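In Defense of the Owner's Manual

My mother kept the manuals in a kitchen drawer, the wide one under the toaster, and if you wanted to know how to do anything in our house you opened that drawer first. There was the booklet for the washing machine, with a coffee ring on the cover. There was the one for the sewing machine, which had lost its staples and lived in a bread bag. There was one for a fondue set we used exactly twice in my childhood. When I cleared out her house in Farkdale a while ago I counted on keeping the good knives and maybe the blue mixing bowl, and what I drove home with, on the passenger seat where I could keep an eye on it, was that drawer. The whole drawer. I pulled it right out of the cabinet.

I have been thinking about manuals ever since, and I want to make a case for them, because I believe we have let go of something good without much of a fight.

What set me off was a space heater. I bought it in June, when they are cheap, and put it in the closet feeling very pleased with myself. When the first cold morning came I took it out of its box and found a single card, folded once, with a picture of a smiling sun on it and a square code to scan with my phone. Welcome to warmth, it said. I scanned the code. It wanted me to make an account. I made an account. It sent me a message to confirm the account, and by the time I had confirmed it I was standing in my kitchen at 6 in the morning in a coat and wool socks, reading a page that told me to visit the support center. The heater has one button and a light that blinks in four colors, and to this day I could not tell you what the orange one is for.

Now, I know how I sound. I have been told by people I love that everything is online, and that if I would only type my question into the little box I would have my answer in seconds. Sometimes that is so, and I'm grateful when it is. I learned to bleed a radiator from a stranger's video and I would shake that man's hand. But a video answers the question you already have. A manual answers the ones you didn't know to ask. You sit down to find out how to set the clock on the stove and you come across a paragraph about the drawer underneath, and you learn that you have owned a warming drawer for nine years and have been keeping cookie sheets in it.

My mother's manuals were full of this. The one for her old Flidine mixer runs to 47 pages, in one language, and it does not hurry. It tells you what the machine is for. It shows you every piece laid out with a number beside it, and then a list of what the numbers mean, so that if the small spring behind the beater lock should go missing you know what to call it when you write to the company. It tells you how to write to the company. There is an address in Arain, with a street and a building, and I can't help picturing a woman at a desk there opening envelopes from people all over the country who had each lost the same small spring.

And it has recipes at the back! Somebody at that firm thought that a person who had just brought home a mixer might like to make a sponge cake with it, and took the trouble to test one. I have made it. It's a little dry, but I have made it more than once out of loyalty.

What I love best, though, is the names of the parts. I think we underrate this. When a thing has a diagram and the diagram has names, you stop being a person who pokes at a mystery and become a person who can say that the left-hand retaining clip is cracked. You can walk into a hardware store and be understood. Without the names you are reduced to waving your hands over the counter and saying it's the sort of bendy bit, near the other bit, and the poor clerk has to guess. I have been on both sides of that counter, having worked two summers in a hardware store in Skisonside when I was young, and I can tell you that the customers who came in with the manual under their arm were out the door in five minutes, and generally came back to say thank you.
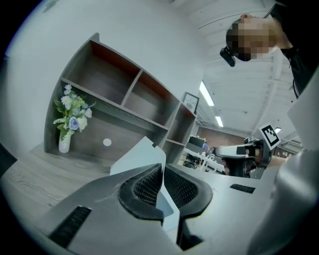

Two black mesh pads, a thin white fin, and a pair of slotted vents. A good manual would number every one of them.

There's a matter of respect in it, too, and I'm going to be a bit stern here for a minute. A real manual assumes that you are a grown person who can follow a paragraph. It assumes that you might want to open the thing up one day, and it tells you which screws to leave alone and why. The folded card with the smiling sun assumes that you will use the object until it stops, and then you will buy another. I don't think anyone sat in a meeting and decided to insult me. I expect paper costs money and somebody was asked to save some. But the result is the same: I own more machines than my mother ever did, and I understand every one of them less.

I've heard the argument that the old booklets were badly written, and it's fair. Some of them were dreadful. The drawer contains a guide to a clock radio that I would swear was put through three translations by people who disliked each other. It advises the owner to "enjoy the alarm with caution." Plenty of manuals were half warnings, pages and pages of not putting your hand here and not standing in the bathtub there, written by lawyers for other lawyers. I'll give you all of that. A bad manual is still something to hold onto, however. You can write in it. My mother wrote in all of hers. On the washing machine booklet, next to the cycle for delicate things, she put "NO, shrinks" and underlined it 2 times. Next to the instructions for clearing the filter there is a date and a note that says "sock."

That is the part I really can't get from the support center. Her notes go back twenty years in some of those booklets, in different pens, and reading through them is like hearing her talk to herself in the next room. She was not a sentimental woman and she would have been baffled to find me tearing up over a dehumidifier. But she kept that machine running long past what anyone had a right to expect of it, and the whole history of how she did it is right there in the margins — the new hose, the winter it iced up, the trick of tilting it forward before you pull the bucket.

A web page can't hold any of that. A web page may not even be there. Last month I went looking for help with a printer and found that the maker had taken down everything for models over a certain age, and mine had passed the age. It prints beautifully. It simply no longer exists as far as the people who made it are concerned. Meanwhile a booklet for a pressure cooker that went to the dump before I learned to drive is sitting eight feet from where I'm writing, ready to be of service.

So what would I like? I'm not asking for the moon. I'd like a booklet in the box, even a thin one. Twenty pages would do nicely. A drawing of the thing with its parts named. What each light means, in every color it comes in. How to clean it, how to open it if it can be opened, and what usually goes wrong first, which the people who built it surely know. An address, or at least a telephone number that rings somewhere. A blank page or two at the back with the word Notes at the top. If it has to cost me another dollar, I will pay the dollar, and I'd guess a good many of my neighbors would as well.

And in the meantime I've started making my own. I know this is the sort of thing that happens to people when they get to a certain stage of life, and I have decided not to mind. I bought a stack of plain school notebooks and I'm doing one for each machine in the house. I draw the thing as well as I'm able. I write down what I've figured out and when I figured it out. The one for the furnace is getting quite thick. The one for the space heater says, so far, "Blue = on. Green = on, but warmer. Red = leave it alone for a while." I've left a line for the orange.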